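# Troltar file-note software, reviewed after 7 months in a small broking office

I work in an insurance brokerage in Plullham, mostly commercial vehicles, shops and some small builders. We are a small office and our files were, until last autumn, a mixture of emails, paper and what each of us remembered. Troltar is a program which promises to put this in order. It records what the client asked for, what the broker advised, what the insurer answered and when the client was told about it. I paid for it with the money of the office, I have no connection with the makers, and they don't know that I write this.

The price is £498 per year for 2 users. There is a cheaper version for one user, but it can't export a whole file, and for me that function is the main reason to buy such a program.

## Why I wanted it

When a claim is refused, the client looks first to the insurer and then to the broker. The questions are always the same. Did you ask for the cover? Did the insurer decline it, and did you tell me? In what words? If the broker can answer from a written note made on the same afternoon, the conversation is usually short. If he must answer from memory, it can become a letter from a solicitor, and then the professional indemnity insurer has to be informed, and everybody loses some weeks.

We had one such matter. It concerned a van, a driver who was added late, and an email that was perhaps opened and perhaps not. It ended without a court, but I spent many evenings searching in old messages, and I promised myself I would not do it again in the same way.

## Setting up

Installation was easy and took one morning, with a long coffee in the middle. The import of clients from a spreadsheet worked at the second attempt. At the first attempt it put all the postcodes in the field for the telephone, which I had to clean by deleting everything and starting again. The help page mentions this, but only at the bottom, after the part about printers.

After the import we had 368 client files. Each one opens with a timeline, newest on top. You can turn it round, so the oldest is on top, and I recommend to do it at once. A dispute is read from the beginning, and I think it is good to get used to reading your own files in the same way.

The manual is in good plain English, and I say this as someone who learned the language from leases and policy wordings. A few terms are American. "Declination" is used for a refusal by the insurer, and my colleague believed for one week that it had something to do with compasses.

## The file note

The central thing is the note. You press one key, a form opens, and there are four boxes: request, advice, response, next step. You can't save the note if the "next step" is empty. At first I found this irritating, and I wrote "none" very often. Then I noticed that in many of these cases there was in fact a next step, for example to tell the client that we were still waiting. I write "none" less often now.

A saved note can't be changed. If you made a mistake you add a correction, and both stay visible with their times. I like this very much. A note that could have been altered last week has little value for the person on the other side of the table, and also little value for a judge, I suppose, although I am not a lawyer and what I say here is only the opinion of a broker.

What I like less is the time stamp. It shows when the note was saved and not when the conversation took place. There is a separate field for the time of the conversation, but it's hidden under "more". If you speak with a client at ten and write the note at four, the timeline says four. In a quarrel about whether somebody was insured at midday, these are six quite important hours. The field should be on the first page of the form.

## Letters to the client

Troltar has templates for the usual letters. The one for refused cover is the best. It says in the first line that you are NOT insured for the following, and then it names the thing, and only afterwards come the polite sentences. Our own old letter began with thanks and arrived at the bad news in the third paragraph. I have thrown it away.

The renewal template is weaker. It is long, and it includes a paragraph on the duty to disclose which is written in such a careful manner that I doubt any shopkeeper will finish it. I rewrote it with short sentences. You can save your own version, but every update of the program puts the original back as the standard choice, and you must remember to select yours. This has happened to me twice, once with a letter that was already in the envelope.

There is a receipt function too. The client gets a link, opens the letter and presses a button to confirm that he has read it. Perhaps half of our clients never press it. The program then sends a reminder, and in my view the tone of this reminder is too strict. "Failure to acknowledge may affect your position" is not a sentence I want to send to a florist. I changed it.

Paper originals are treated as second-class citizens. You can scan them and attach them, and there is a field for "location of original", but you can't search by this field. For an office with signed proposal forms in cabinets, it's a real lack.
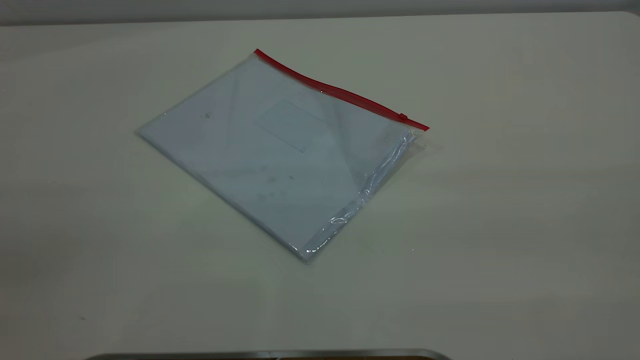

Ornella Monti takes the opposite side on the paper question. In her opinion a broker who still needs to search for originals has a problem that no program should help him to continue, and she would prefer that Troltar removed the field completely. She scans on the day of arrival, posts the original back to the client with a covering letter, and keeps the proof of posting in the file. She adds that in the one complaint she had to answer, the scan was accepted without any discussion.

I respect this, and for new business she may be right. But we have old policies, some of them liability policies where a claim may arrive many years later, and I would not like to explain that I sent the only signed proposal back to a firm which has closed in the meantime. So for us the field stays, and I ask the makers to let us search in it.

## Exporting a file

I tested the export in two ways. First I exported a simple file, a shop with one policy. It gave one PDF with a contents page, the notes in order and the attachments behind them, each with a number. It was beautiful and I have no criticism.

Then I tried the van matter, which I had entered afterwards from the old emails. Here the result was less good. Emails which had other emails inside them were printed again and again, so the same message appeared many times with different numbers. Jianguo Su looked through it for me and said that he could follow the story, but he would charge more for reading it than we had paid for the program. The makers have an option called "thread once", and with this option it's better, though it sometimes removes an attachment together with the repeated message. You must check by hand. Please do check, because a missing attachment looks very bad later.

## Compared with Caruso and Dostel

Before buying I had trials of two others. Caruso is prettier and works well on the telephone, and I think an agent who is all day in the car would be happier with it. But its notes can be edited without trace, and for me this ended the matter. Dostel is a complete system with accounts, commissions and so on. It is made for a bigger office, the training alone takes days, and the part for file notes is only an empty box with a date.

If your present system already has locked notes and a proper export, I see no reason to change to Troltar. If you have, like we had, a shared mailbox and good intentions, it's worth the money.

## Support

I wrote to support three times. They answered the same day twice, and the third time, in May, after a week. The answer on the time stamp was that they "have noted the request". I can't say if this note is locked.

## Small points

- The spell check knows "indemnity" but not "indemnifier".
- Search is quick, also in scanned pages, but it doesn't understand handwriting.
- The second user can't see the drafts of the first. We lost one draft when my colleague was on holiday.
- Cancelling is possible until the last day of the paid year, and you keep a read-only copy of your files. I read the contract on this point with attention and it's clearly written.

I have renewed for the second year. The one thing I would want to see before the third is the time of conversation on the front of the form.

*Sveva Pagano, Plullham*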